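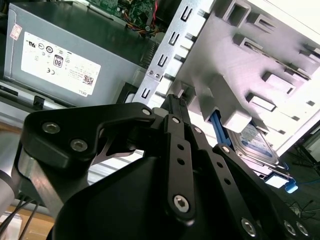 Election Office > Observer Diaries > Jakance District > March

Diary of the District Observer: Eve of the Council Poll

6:40 a.m. I reported to the district office in Belmonte and signed the attendance book. The night officer handed over the keys to the ballot store and a written note stating that the seals on both doors had been checked at midnight. I checked them again in her presence and entered the seal numbers on form 2.

The morning was given to the question of security at the polling places. The district has 100 of them, and 455 police officers have been assigned for the day of the vote. Nawal Nasr, who commands the detail, briefed the presiding officers in the main hall. Her instructions were brief. Officers are to stand outside the polling room unless the presiding officer calls them in. No person may carry a weapon, a stick or a party flag within the marked line. Any officer who gives a voter advice on how to mark the ballot will be removed from duty and reported.

Several presiding officers asked what should be done if a crowd refuses to leave after the close of voting. The commander replied that the count is open to accredited agents only, and that the doors are to be closed at the stated hour with those already in line allowed to vote. I asked that this be put in writing. A one-page notice was issued before noon.

1:15 p.m. Visit to Onitmont, where there were reports last night of young men stopping cars and asking passengers which party they supported. I spoke with two shopkeepers and the clerk of the ward. The accounts agree on the place, the bridge road, but differ as to the hour. No injury was reported. The police post has since placed a patrol at the bridge. I have recorded the matter as open.

The road to Nover was slow on account of the market, and I arrived late for the meeting of party agents. It had been held over for me, for which I thanked those present. All parties signed the peace pledge except one, whose agent stated that he had no authority to sign and would seek it by telephone. The signature had not been received when I left.

5:30 p.m. Dispatch of ballot papers to the outer wards. Jozefína Holub, the returning officer, read out each ward in turn and the agents marked their own lists. There was one objection, concerning a box whose lid did not sit flat. The box was opened, shown to be empty, closed again and given a new seal. The objection was withdrawn and the exchange was entered in the log.

I raised with Mrs. Holub the matter of lighting at the Nover school, where the yard is dark after sunset and voters must cross it to reach the gate. She has asked the town for lamps.

9:50 p.m. Returned to Belmonte. The pledge from the remaining party is still outstanding. Telephone call from the Onitmont post: bridge road quiet, patrol to remain until morning. Polls open at seven. I am to be at the Nover school by six.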